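Home Essays Letters Archive About

Fold It on a Table

Capucine Poulain
6 September 2022
4 min read

I was already an adult when I learned to fold clothes properly, and I learned it in a second language, from a woman in a dry cleaning shop in Torkow who did not have much patience with me. Before that I folded on the bed, as my mother did and as I believe most people do. I want to argue that the bed is the wrong place, and that many of our troubles with closets begin there.

A bed is soft. When you press a sleeve on it, the sleeve goes down and the mattress comes up on both sides of your hand, and the line you wanted to make is gone. You press again, harder. After ten minutes your back hurts, the pile is leaning, and you put it on a chair, where it stays until you have worn everything in it. I lived like this for many years and I thought the fault was in my character.

In the shop in Torkow the table was high and covered with a cloth. The cloth is important. On bare wood a light fabric slides away from you, and you spend half of the work bringing it back. On a cloth the fabric stays where you leave it, and you can take away both hands and look. I prefer a dark color, since most of my clothes are light and I can then see the edge of the hem very clearly. My own cloth is an old curtain of the brand Sonberg, which I bought for the window of an apartment I have left.

People object that they have no space for such a table. I accept this objection only partly. They have a table, but there is a computer on it, and two cups, and the mail. A folding table does not have to be a special table. It has to be free on one half for a quarter of an hour. My sister eats, works and folds at the same one, and she has a smaller home than mine.

The second objection is that folding boards exist. I bought one from Brultum, a plastic thing with wings, and for T-shirts it is very good. For anything with pleats it is useless. A pleated garment does not want to become a rectangle. It wants to open like a fan, and if you force it flat you will have creases in between the creases, and these are hard to remove. You must first find one straight line – usually the hem – and lay it parallel to the edge of the table, close to your body. Then you let the rest fall away from you and you arrange it with open hands. You should not pinch. I pinched for a long time and I regret it.

I also believe that folding should be done in a room where other people are. In my parents' house it was a lonely task, given to whoever had been rude at dinner, and so we all learned to do it badly and fast. But it is quiet work and it does not need your ears. Someone can be at a desk, someone else can walk through with a plate, and you can still take part in what is said. The laundry should not be sent to the bedroom like a child who is punished.

The garment that made me write this is a beige one in cloth. I know people who keep such things only on hangers, and I do not say they are wrong. A hanger is a good solution when the rail is long. Mine is 70 centimeters and it is full of coats from October until spring, so the pleats go in the drawer, folded along the hem, and I find that they forgive me.

A plant near the work is also pleasant, although I cannot defend this with an argument. I like a fiddle-leaf fig, with its big leaves, in a plain white pot.

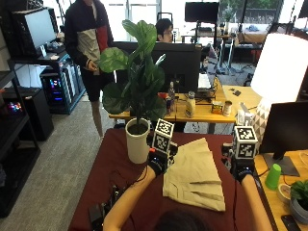

A Word on the Iron

Several readers wrote after my last essay to ask if I iron first. I iron shirts. Pleats I leave alone, except before a wedding, and then I take them to the Rungrueang shop on my street, where they do it with steam and much better than I can.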